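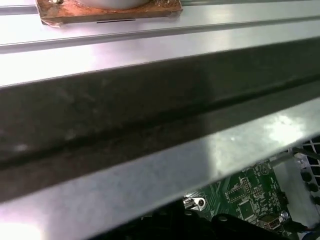
What makes a sourdough rye loaf taste sour?
Mostly time and temperature. The bacteria in the starter make two acids, lactic and acetic. A warm, wet dough leans toward the mild, yogurt-like one, and a cool, stiff dough brings out the sharper one that reminds people of vinegar.

Hermenegildo Cisneros gives that answer while scraping down a mixing tub, and then he wants to talk about rye for the rest of the morning. He has baked in Fimbridge for nearly 47 years and still gets excited when a new sack of flour is opened. "Smell it first," he tells me. "Good rye smells like hay and a little like honey. If it smells like a cupboard, send it back!"

He learned the trade at the Sarmiento bakery, where he was put on rolls for his first winter and kept well away from the rye. The old bakers mixed that one themselves. "I used to stay after my shift just to watch," he says. "They hardly kneaded it. I thought they were being lazy."

Rye has little of the stretchy gluten that holds up a wheat loaf, so long kneading gets you nowhere. What you want is a thick, sticky paste, shaped with wet hands and left alone. His own loaf is 82 percent rye, the rest a strong white flour, and he bakes it in tins. He has tried going higher and likes the flavor, but his customers want something they can slice for sandwiches.

The starter is called Naka, a name it already had when a neighbor gave him a jar of it one March. It gets fed twice a day, and the extra goes into crackers with caraway – I ate far too many of them.

I asked what beginners get wrong. "They cut it hot," he said at once. "I know, the smell is terrible, you can't think about anything else. But wait until the next day. The middle is still setting, and your knife comes out covered in glue."

He eats his with cold butter and sliced radish, or toasted under a fried egg. On the third day, he says, it is at its best, and by the fifth it goes into soup.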